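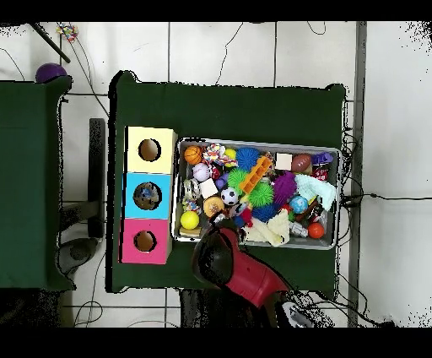
Ticket: Durnthorpe ebook jumps back to chapter four, review copy

Search the help desk Search tickets, titles, authors

Status: open, waiting on publisher file
Opened by: Tomomi Miyazaki
Product: Flultness reader, review copies from Barkwood

Wednesday, April 21, 2021

Reporting for the crime fiction blog account. Advance copy of Durnthorpe, the new Esteban book. Opens fine. Read up to the bit where Esteban goes back to the quarry with the sister, closed the app, opened it again – back at start of chapter four. Every time. Book is more than 600 pages so finding my place is no joke. Review is due to go up before publication and I'm not even at the second body.

Tried so far:
- closed and reopened app, same
- signed out, signed in, same
- deleted the download and got it again from Barkwood, same
- bookmark by hand. Bookmark shows in the list but tapping it goes to chapter four

Other books ok. The previous Esteban (got that one in March, same publisher) keeps its place perfectly.

Reply, help desk

Thanks. Which device, and is sync on? Also please check the file version, it's on the last page of the book under the copyright notice.

Reply, T. Miyazaki

Tablet and phone. Sync on for both. Looked at the last page and have now seen the name of the killer in the acknowledgments, so thanks for that. Version says 2.

Reply, help desk

Very sorry about the spoiler, should of warned you. Can you turn sync off on the phone, then open on tablet only and read a few pages past chapter four.

Reply, T. Miyazaki

Done. Tablet only, sync off on both. Got to the inquest chapter, closed it, reopened. Chapter four again. So not sync.

One odd thing – the contents page lists chapter four twice. Once where it should be and once after the inquest, where the heading in the text is really Esteban's letter to his old sergeant. Maybe that matters?

Reply, help desk

It does. Opened the same file here. The letter section and chapter four share one internal label, so anything after the letter gets saved as chapter four. Reader takes the first match it finds. Barkwood has to fix it in the file, we can't from this end. Sent them the details.

Workaround for now: use Go To Location and type the number. Locations run to 1000 in this book. Write yours down before you close.

Reply, T. Miyazaki

Location works. Have it on a sticky note. Will the new file wipe my highlights? I have a lot, mostly the interview scenes, and I need them for the reveiw.

Reply, help desk

It might. Export them first – menu, Notes, Export, send to your email. Keeping this open until Barkwood sends version 3.

Reply, T. Miyazaki

Exported, got the email. The highlights after the letter all say chapter four but the text is there.

This site uses cookies to keep you signed in and remember your open tickets. Accept Manage settings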